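Unit 6: Trial Records and Printed Transcripts as Historical Sources

Course leader: Ermelinda Vilela
Seminar tutors: Upendo Rashidi, Floor Segers

This unit considers how a court record becomes a book, and what is lost or added on the way. Students should read the handout before the seminar and bring their annotated copy of the Nekby transcript.

A printed trial transcript is seldom a full account of what was said in court. Clerks worked from shorthand, and their notes were later written out, corrected and often shortened. The Nekby volume prints 512 pages of testimony, while the court's own register lists 540 numbered sheets. The editor, Erasto Rugemalira, does not say which sheets he left out. His preface states only that "matters of procedure" were removed. Readers should treat that phrase with care, as a ruling on procedure can decide which witnesses are heard at all.

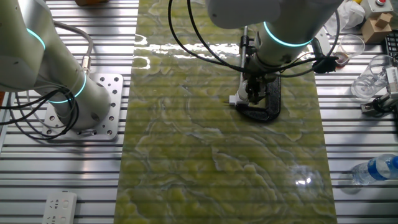

Green marble-patterned stone slab on a metal work table.

The date and place of printing also matter. An edition issued by a party to the case, or by its supporters, may keep every word of the testimony and still guide the reader through headings, notes and the order of the documents. The first Nekby printing ran to 400 copies and was sold by subscription. Wycliffe Mfinanga has argued that most subscribers were lawyers - a claim that rests on a single surviving list and remains open to question.

When citing a transcript, give the edition, the page and the name of the speaker. Do not cite a witness's words as the finding of the court. Where two editions differ, quote both readings and state which one you follow.

Preparation for the seminar

Compare the opening speech for the defense in the first and second printings. Note any change in wording, however small, and mark passages where the editor's hand may be at work. Written responses of one page are due in January, before the first meeting of the new term. Late work will be accepted only by prior arrangement with the seminar tutor.

Contact: history course office | Copyright Ermelinda Vilela. All rights reserved. | Back to top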